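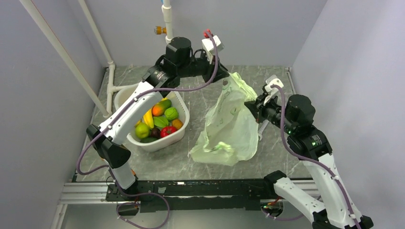 Week 4 – Bags, baskets and the claims made for them

Most of what you have read about storing fresh produce comes from people who sell containers. Keep that in mind when you read the Baline leaflet in your packet, which says its bag keeps vegetables fresh for 10 days and never says which vegetables, or how anyone judged fresh. Fruit and vegetables heaped together in one white plastic basket, with a pale green bag held open next to it, is the ordinary kitchen problem, and the leaflet has little to say about it. Who decides what goes in the bag and what stays out? You do, usually in a hurry.

Points to argue about

Mixing. The usual advice is to keep apples away from leafy greens, as apples give off ethylene. Fair enough, but how much does it matter in an open basket on a counter? Tóth thinks very little. Aguirre disagrees. Read both before class.

Seeing through the bag. A translucent bag is supposed to mean less waste, as you notice what is in there. I have my doubts – I have thrown out plenty of things I could see perfectly well.

Order of packing. Heavy at the bottom, soft on top. This one I accept, though it assumes you unpack soon after.

Washing first. Still disputed. If you do wash, dry everything well before it goes in a bag.

For next time

Pick one produce item and store it two ways for 9 days. Write down what you see each day, including the dull days. Do not write "fresher" unless you can say how you know. Hand in one page, with the starting weight in grams.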